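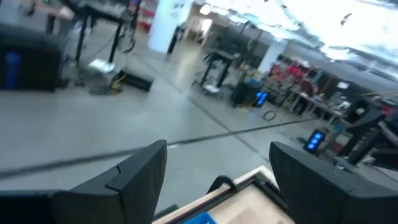
Can newspaper clippings about foreign affairs be kept at home for years without turning brown and falling apart?

Newsprint will always yellow to some degree, but clippings stored flat, dark and dry, in folders made for the purpose, stay readable for decades. Most of the damage in home files comes from tape, rubber bands, sunny shelves and damp basements.

Keeping a Foreign News File at Home

People who follow a peace process, a border dispute or a long election crisis overseas tend to end up with a lot of paper. There are clippings, printouts of speeches, maps pulled out of magazines, notes taken during a broadcast. These tips cover how to cut it, label it, store it and find it again.

Choosing what to file

Decide on the subject before you buy a box. "The Middle East" is too big for a kitchen shelf. "Ceasefire talks" or "water treaties" is a workable size, and so is a single country's parliament. If you follow more than one subject, give each its own box and don't let them share.

Keep the full text of speeches, treaties and official statements when you can get it. News reports quote a sentence or two, and years later it is usually the rest of the speech you want. Keep reports that give dates, places and names of parties. Keep opinion pieces sparingly, and file them apart from the reporting so that you don't mix them up later.

I let new clippings sit in a tray by the toaster for 5 days before I file them. A good share get thrown out at that point. A breaking story is often corrected or replaced within the week, and the later version is the one worth having. If the first version turned out to be wrong in an interesting way, keep both and clip them together in the folder with the dates showing.

Cutting

Use long-bladed scissors, or a metal ruler and a craft knife on a cutting mat. A bread board works as a mat but it will dull the blade. Change the blade often, as newsprint is harder on an edge than you would expect.

Leave a margin on all sides. Cut outside the column rule. If the article jumps to another page, cut the second part right away and put both pieces in the same sleeve before you touch anything else. More articles are lost at the jump than anywhere else.

Check the back of the page before you cut. If there is something you want on the other side, photocopy one of them.

Wash and dry your hands first. Hand cream leaves a mark that shows up a year later.

Labeling

Write on the margin in soft pencil. Ballpoint presses through, and felt-tip bleeds into the print. Every clipping needs:

Name of the paper or magazine
Edition, if it has more than one
Full date
Page
Subject heading from your list

Do it while the paper is still on the table. I have a folder of perfectly good articles from the Tundbridge evening paper on an old round of border talks, all cut neatly above the date line, and they are close to useless to me now.

Put the date year first, then month, then day, so that a stack sorts itself.

Spelling names

Names from Arabic, Hebrew, Persian, Russian and many other languages get spelled several ways in English. One paper will write a town with a "k", another with a "q", and a third will drop the article in front. Pick one spelling for your own headings and stick to it. On an index card, write your spelling at the top and the others below it. When you search a library database or a news site, try all the spellings on the card.

The same goes for parties and armed groups, which may appear under a translated name, an original name or an abbreviation. One card each takes care of it.

Also watch for words that newspapers use differently. One outlet's "militants" are another's "fighters" or "terrorists," and a place may be "disputed" in one paper and "occupied" in the next. Don't change the wording when you copy out a quotation. Write down whose wording it is.

Folders and boxes

Ordinary manila folders are acidic and will speed up the browning. Look for "acid-free" and "lignin-free" on the package. I use the Rarniline letter-size sleeves for clippings I handle a lot and plain acid-free folders for everything else. The sleeves are open on 2 sides, so the paper slides in without catching. Avoid soft vinyl sleeves of the kind sold for school binders. If it smells like a shower curtain, it isn't for paper.

Don't overfill. A folder should close flat without pushing. If a box is half empty, put a piece of folded acid-free card behind the last folder to stop everything from slumping and curling at the bottom.

Large items such as full front pages and fold-out maps should lie flat in a wide shallow box. If a page has to be folded, fold it once, along the fold it already has, with a sheet of plain acid-free paper inside.

Where to put the boxes

A closet on an inside wall is best. A bedroom closet usually has steadier air than any other part of the house. Avoid the attic, the garage, the basement, the cupboard over the stove and any wall with a bathroom behind it. Keep boxes off the floor on a shelf or a pair of boards.

Summer is the worst time for damp. In August I open the closet door in the morning when the air conditioning is running and shut it again at night. If folders feel limp, the closet is too humid for them – move the boxes before you start buying gadgets.

Silverfish like paste and paper. Vacuum the closet floor and don't store cardboard shipping boxes next to the file. Don't spray anything near it.

What not to use

Clear household tape. It goes yellow, then the tape falls off and the stain stays.
Rubber bands. They melt on in warm weather.
Steel paper clips and staples. They rust. Plastic clips are all right for short periods.
School glue and glue sticks on anything you want to keep.
Home laminating. It can't be undone, and the heat darkens the paper.

If you want clippings in a scrapbook, use photo corners or a strip of Pesero hinging paper, moistened lightly and pressed under a clean book until dry. Try it on a scrap of the same newspaper first. Some inks run.

Making copies

A photocopy on good white paper will outlast the original. For articles you want mainly for the words, copy them and throw the newsprint out. It saves a great deal of room.

For scanning, put a sheet of black paper behind the clipping so the print on the back doesn't show through. Scan in gray, not in pure black and white, or the photographs turn into blots. Name the file the same way you label the paper: date, newspaper, subject. Keep a second copy on a drive that lives in a different room, or better, in a different house.

Web pages change and disappear. Print to a file on the day you read the article, with the address and date showing at the foot. A bookmark is no substitute. If a story is updated during the day, note the time of day you saved it.

Taking notes from a broadcast

Radio and television coverage is harder to file. Keep a notepad near the set and write down the station, the program, the date and the start time before anything else. Draw a line down the page. Put what was said on the left and your own remarks on the right. Put quotation marks only around words you are sure of.

With a dubbed or subtitled speech, note that it was a translation and who made it, if they say. Translations of the same speech can differ a lot, and it is worth having more than one. Put them in the folder one behind the other. If you know someone who reads the language, ask about single words and phrases. A whole speech is a lot of work to ask of a neighbor.

The chronology sheet

The most useful page in the box is a plain list of dates at the front. One line for each event, with a pencil number pointing to the folder. Bring it up to date once a month. I keep mine to 4 columns: date, event, source, folder. Anything longer than one line goes in the folder itself.

Where sources disagree about a date or a number of people, enter both on the same line and name the sources. Don't split the difference.

Maps

Label every map with its publisher and year. Borders, checkpoints and place names move, and an undated map will mislead you. Store maps made by different sides of a dispute together so they can be laid out next to each other.

To flatten a map that has been rolled, leave it under clean blotting paper and a few heavy books. Give it 5 days. Don't iron it, even on low.

Thinning out

Go through each box once a year. Take out duplicates, wire stories that say the same thing in different papers, and opinion pieces you wouldn't read again. Leave in the ones you disagree with if they were widely read at the time. A file made up only of articles you agreed with isn't much help when you want to know what people were arguing about.

Local libraries sometimes take a well-labeled file. The one in Lennox asks for a list of folder headings before it will look at anything, so type one up and keep it in the lid. They won't take loose newsprint or anything with mildew on it.

If a clipping already has mildew, put it in a paper bag, not plastic, and keep it well away from the rest. Copy it outdoors with a camera on a dry day and discard the original. Wipe out the box with a dry cloth and leave it open in the sun for an afternoon before using it again, or get a new box.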